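Prerville, Sun 7 January

Sikia opens orders for hand-held gripper sets and publishes planning guide for buyers

Sikia today opened orders for its second production run of hand-held gripper sets, used to record manual tasks for training robot arms. The run is limited to 700 sets and will be assembled at the company's Grerkesden works, with first deliveries in June.

Each set contains two grippers, a charger and a carry case. The list price is 1430 pounds per set, excluding tax and delivery. Orders of 11 sets or more are priced by written quotation.

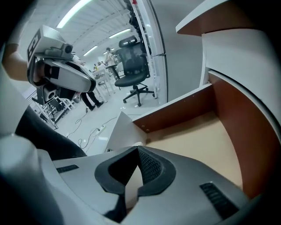 The company has also released a planning guide for sites setting up recording work for the first time. It deals with costs that were often left out of first-year budgets by customers of the earlier run — mainly replacement finger pads, data storage, floor power and operator hours. Sikia advises buyers to set aside roughly 100 pounds per set each year for wearing parts, and to budget separately for furniture and fittings used in the tasks.

The guide includes a worksheet for comparing purchase with hire. Hire terms are offered through Halliday, the company's equipment leasing partner, for periods of six months or longer. Sets returned at the end of a hire period are inspected and recalibrated before reissue. Hire charges cover repair but exclude accidental damage.

Buyers who already own sets from the first run can order finger pads and chargers separately. Cases have changed in size and are not interchangeable between runs.

Orders are allocated by date of deposit. A purchase order without a deposit does not reserve stock. The guide and worksheet are free on request from the Sikia sales office in Prerville.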